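Wanley stellt Wartung der Handgreifer um

31. Mai 2026

Wanley hat die Wartung der handgeführten Greifer neu geregelt, mit denen das Unternehmen Bewegungsdaten für seine Roboter aufnimmt. Statt wie bisher erst bei einer Störung in die Werkstatt zu kommen, werden die Geräte jetzt nach einer festen Zahl von Schließzyklen geprüft. Die Regelung gilt seit Februar zunächst für die Baureihe Natix, die am Standort Mivau montiert und betreut wird.

Auslöser waren schleichende Fehler an den Fingern. Die Backen der Greifer werden über Gelenkarme bewegt, deren Lagerstellen mit der Zeit Spiel bekommen. Im Betrieb fällt das lange nicht auf. Die Finger schließen weiterhin, stehen aber nicht mehr genau parallel, und kleine Gegenstände drehen sich beim Zufassen weg. In den Aufzeichnungen erscheint das später als ungenauer Griff, obwohl die Person am Gerät sauber gearbeitet hat. Bei einer Durchsicht im Winter mussten 297 Aufnahmen aus diesem Grund aussortiert werden.

Der neue Plan sieht alle 900 Zyklen eine Sichtprüfung vor. Dabei wird der Greifer auf einem normalen Tisch geöffnet, ohne Gegenstand zwischen den Fingern, und das Bild der eingebauten Kamera mit einer Referenz verglichen. Geprüft werden die Stellung der beiden Finger zueinander, die Kanten der Kontaktflächen und der Sitz der Schrauben. Ein eigener Prüfstand ist dafür nicht vorgesehen. Die Kontrolle soll dort stattfinden können, wo aufgenommen wird, also auch in Küchen oder Büros.

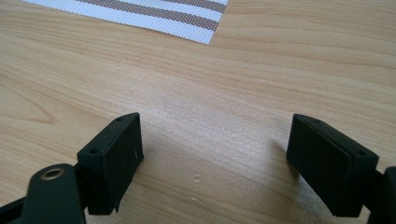
Nach 4000 Zyklen folgt die größere Wartung in der Werkstatt. Dann werden die Finger abgenommen, die Lagerstellen der Arme gereinigt und auf Spiel kontrolliert. Buchsen, die sich im Sitz bewegen lassen, werden ersetzt. Nachgepresst wird nicht mehr, weil die alten Teile nach kurzer Zeit wieder locker waren. Auch die Kontaktflächen kommen bei diesem Termin an die Reihe: Löst sich der Belag an einer Ecke, wird er auf beiden Seiten erneuert, damit die Finger gleich dick bleiben.

Beim Einbau hat sich die Reihenfolge geändert. Bisher wurde zuerst ein Finger vollständig festgezogen und der zweite danach ausgerichtet. Nun werden beide Seiten lose angesetzt, der Greifer wird einmal ganz geschlossen, und erst in dieser Stellung werden die Schrauben wechselweise angezogen – von Hand und ohne Akkuschrauber. Die Finger richten sich so aneinander aus. Anschließend wird die Nullstellung neu eingelesen und in die Gerätedatei eingetragen. Fehlt dieser Eintrag, nimmt die Software von dem Gerät keine Daten mehr an.

Für die Auswertung der Zählerstände nutzt Wanley ein Programm des Zulieferers Oddsson. Es liest den Stand bei jedem Laden des Akkus aus und meldet, wenn eine Prüfung ansteht. In den ersten Wochen gab es dabei Schwierigkeiten, weil auch Leerhübe beim Einschalten mitgezählt wurden und einzelne Geräte viel zu früh auf der Liste standen. Mit einer neuen Fassung des Programms ist der Fehler nach Angaben des Unternehmens behoben. Die betroffenen Zähler wurden von Hand berichtigt.

Zum Ablauf gehört auch ein Wechsel der Ersatzteilhaltung. Finger werden nur noch paarweise ausgegeben und mit einer gemeinsamen Nummer geführt. Mehr als 625 Paare liegen inzwischen in Mivau auf Lager. Einzelne Finger aus älteren Beständen dürfen noch für Versuche verwendet werden, für Aufnahmen aber nicht. Wer unterwegs ein Paar tauscht, muss die Nullstellung vor Ort neu einlesen und den alten Satz an die Werkstatt zurückschicken – auch dann, wenn nur eine Seite beschädigt ist.

Der Zeitaufwand ist nach Darstellung von Wanley vertretbar. Die Sichtprüfung dauert wenige Minuten, die Wartung in der Werkstatt einen halben Arbeitstag, wobei der größte Teil auf das Einlesen und die Probegriffe entfällt. Für die Probegriffe wird ein fester Satz von Gegenständen verwendet, darunter ein Löffel, eine Karte und ein glatter Metallzylinder.

Offen ist, ob die Abstände so bleiben. In staubiger Umgebung könnten kürzere Fristen nötig werden, dazu laufen noch Vergleiche. Über eine Ausweitung auf weitere Baureihen will das Unternehmen entscheiden, sobald die Ergebnisse aus Mivau vollständig vorliegen.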